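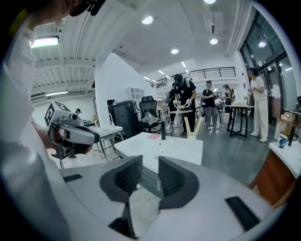

Lachlan Dunbar thinks the trouble with most robot software is that it is too proud to say when it's lost. He got the idea from his phone, which once told him with great confidence that he was in a lake.

Cornel Vlad laughed when I passed that along, then spent ten minutes agreeing with it. Vlad maintains Proter, the pose-tracking software that takes a recording of two hands at work and decides where each gripper was at every moment. The people downstream at Pondulari train their policies on what it spits out. When it is wrong, they come upstairs.

"Position is easy right up to the part where you need it," he said. "You're crossing the room, the tracker has walls and windows to look at, it's having a lovely time. Then you get to the sink, you bend over, and now all it sees is white ceramic. White ceramic has no opinions."

The old version filled such gaps with a smooth curve. It looked wonderful on a plot. It also put the left gripper inside the right one for most of a second, and a policy trained on that learned to hesitate before every handover, like a man at a revolving door.

I asked how long it took to find.

"The bug? An afternoon. Admitting it was ours took until October." For weeks the team had blamed clock drift between the two sides, and Vlad wrote a very nice clock drift tool, which found none. He is still fond of it.

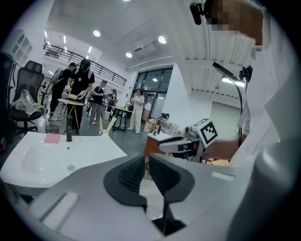
The fix was to let the tracker shrug. Each pose now comes with a number from 0 to 100, and anything under a limit gets flagged instead of filled. When one gripper can see the marker on the other, that sighting goes into the solver as an extra constraint, so a hand that has lost the room can at least be placed relative to its neighbor. Of the first 912 recordings run through the new code, 9 failed outright. Vlad considers this a better result than the old code's score, which was zero.

"Zero failures should have scared us," he said. "It meant we weren't checking."

Not everyone was thrilled. A tracker that admits doubt hands you less data, and Pondulari's training jobs had been built by people who assumed there would be no holes. The loader, a piece of code named Hallgrímsson for reasons lost in a chat log, responded to its first flagged segment by quietly replacing it with zeros. The simulated arm went straight to the origin of the world and stayed there.

"Very calm," Vlad said. "Best behaved it's ever been."

Next on his list is Britov, the planner, which still treats every pose as gospel. He wants it to slow down when the number drops and look around before reaching. The planner's authors want to know how much that will cost in speed. He has told them about 2 seconds per task, and he'd like me to make clear that he has not measured it.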